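Coffee counter, planner rewrite, part 2

I spent most of September moving our task planner off the old Marell scripts and onto Grakeck. The job is making a cup of coffee with the pod machine. 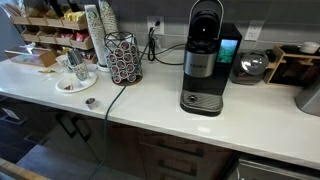 What changed

The old code had one long list of steps. If the handle was already up and the brew head open, it tried to open it anyway. Grakeck checks the state first and skips what's done.

Perception is still the weak part. The pod lids in the carousel all face out and look alike, so the detector kept merging neighbors. I retrained on 4,000 crops and that mostly went away. A pod sitting loose on the counter now gets its own label.

Cords are not solved. The planner treats them as flat – fine for the arm, bad for the gripper.

Replanning takes nearly 837 ms, which I can live with. Next up is the cup stacks.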